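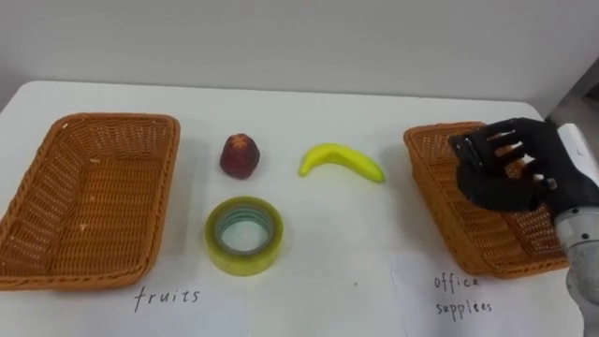
A robot that can put the shopping away without being told where each item lives is still some way off, but it may be closer than it was last year, according to a small trial run by the automation firm Harawira.

The company spent four weeks testing a single arm on sorting jobs of the sort most people do without thinking: fruit in one basket, office supplies in the other, with the labels written out by hand. The arm was given no list of what belonged where. It had to read the labels, look at what was on the table and decide.

Over the trial it made 549 attempts. Harawira counts 191 of the misses and slow runs as "not good enough for a paying customer", a category that takes in dropped items, wrong baskets and anything that needed a person to step in. The rest were finished correctly and inside the time limit, which was set at 38 seconds per item.

Corey Brunton, who ran the tests, said the reading was the easy part.

"It knows a banana is a fruit. It knew that on the first morning," he said. "What it doesn't know is how hard to hold things, or what to do when something rolls. A person catches it with the other hand and carries on talking. We had to teach it to stop, look again and start over, and that takes time."

Tape gave more trouble than anything else in the trial. A roll lying flat offers little to get hold of, and the fingers tended to push it along the table before they closed. Clear tape was the worst, as the cameras were less sure where its edge was. The team got better results by having the hand come down with one finger through the middle of the roll, a method Brunton said was copied from the way his daughter picks it up.

Toy fruit was used for most of the runs. Real strawberries were brought in for the last week and the results dropped, mainly through bruising, although Harawira has not published separate figures for them.

Two shops have agreed to try the system in the autumn. Bolla, a household goods chain, wants it to deal with items that customers leave in the wrong place, which staff at present collect in trolleys and put back after closing. The stationery seller Cloko is looking at returns, where mixed boxes have to be opened and split up by hand before anything can go back on sale.

Neither is planning to cut hours, the companies said. Bolla said the evening tidy takes two people most of a shift and is the job staff ask to be moved off most often. It expects to keep one of them on it throughout the trial, partly to see how often the machine needs help.

Homes are another matter. Harawira's arm is fixed in place, works at one table and needs good, even light. It can't open a cupboard or carry a basket to another room. Brunton said he is asked about laundry at every open day and gives the same answer.

"Socks, possibly. A fitted sheet, no. I wouldn't like to put a year on a fitted sheet."

He was more hopeful about kitchens, where a lot of the work is moving known things between known places - cutlery into a drawer, tins on to a shelf. Even there, he said, the machine would have to cope with wet hands having been there first, children's drawings left on the worktop and a cat.

Price remains a problem too. Harawira would not say what the arm costs, only that the hand is the most expensive part of it and the one that wears out soonest. Rival firm Gustov has gone the other way and sells a simple two-fingered gripper for packing lines. Gustov said most shop-floor jobs could be done with two fingers if the shelves were laid out to suit, and that it had no plans for a hand with more.

Brunton disagrees. Shelves, he said, are laid out for shoppers, and shops are not going to change them for a machine that still drops the tape.

The next round of tests starts in July and will use three baskets, with some items that could fairly go in more than one. A wooden spoon is on the list, along with a ball of string and a packet of birthday candles. Staff at Harawira have been asked to write down in advance where they would put each of them, and so far they do not agree on the string.

Bolla's trial will begin at its smallest branch, after closing on a Monday.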